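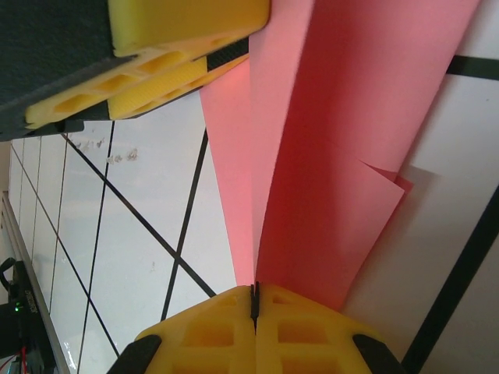 关于我们

Gomstead 纸艺工作室开在老城区一栋临街小楼的二层，教折纸，也替人做折纸。日常的事情分成三块：周末的折纸课、给学校用的纸张材料包，以及橱窗和婚宴桌面的定制纸花。

工作室由 Zorica Dimitriou 创办。她早年在一家印刷厂做装订，下班后把裁下来的纸边带回家折，折多了就分给邻居家的孩子。后来有家长问能不能固定时间上课，她便租下了现在这间屋子。头一年只有一张长桌，学员坐满了就站着折。现在的教室有5张桌子，每班最多收12人。

我们教什么

入门课从对折、压痕和翻角讲起。一张纸能不能折得挺，多半看第一道折痕压得直不直，所以第一节课大家基本都在练这个，不做成品。手指压不实的，可以用骨刀，教室里备着。学完基本折法以后，学员可以选花卉、盒子或者信封三个方向继续。花卉班用纸偏软，盒子班用纸偏厚，信封班两种都会用到。

每节课2小时，中间休息一次。孩子满七岁可以单独报名，年纪再小的请家长陪同。左撇子学员请在报名时说明，我们会安排靠左边的座位，示范时也换手做一遍。

关于纸

我们自己选纸，自己裁。粉色系用得最多，从浅橙粉到偏红的深粉都有，同一朵花常常用一深一浅两张叠着折，翻出来的角会露出另一层颜色。纸在染色时批次之间会有差别，定制数量较大的客人，请一次订够，补单时颜色未必完全对得上。

常用的纸分两个系列。Plurkach 系列薄，弯过来有弧度，适合花瓣和扇形；Tillman 系列硬一些，折角利落，适合盒子和立体字母。两个系列都可以单买，整包拆开后不退。纸怕潮，买回去请平放，上面压一本书，不要卷起来存。已经卷翘的纸，夹在两块平板之间放一夜，第二天多数能用。

材料包

给学校的材料包按班级配好，里面有裁好的方纸、折法图和一份教师说明。折法图是我们自己画的，每一步只画一个动作，箭头方向与学生看到的纸面方向一致。教师说明写了每一步容易出错的地方，例如翻角时把里外两层一起折了过去，或者压痕没有对准中线。如果学校希望我们上门带一次课，请在订购时注明，老城区以内不另收路费。

定制

定制纸花请先带样品颜色或布料来，我们当面对色，再折一朵小样。小样确认后开工。婚宴桌花请提前两个月联系，每年3月起订单较多，排期会更紧。橱窗陈列由我们到店安装，拆除时请客人自行处理，或者另约时间。

Galitz 展室

一楼楼梯旁的小间叫 Galitz 展室，放学员作品和我们历年的样品，进门免费，可以拿起来看折法，看完放回原位。展品每季度更换，撤下来的作品由作者取回，三个月内没有来取的，拆开做练习纸。

来访

工作室周二至周日开门，周一休息。楼梯较窄，推婴儿车的客人请在楼下按铃，我们下来接。课程表贴在门口，报名可以到店，也可以写信。当天的空位以店内登记本为准。

本页更新于2022年5月28日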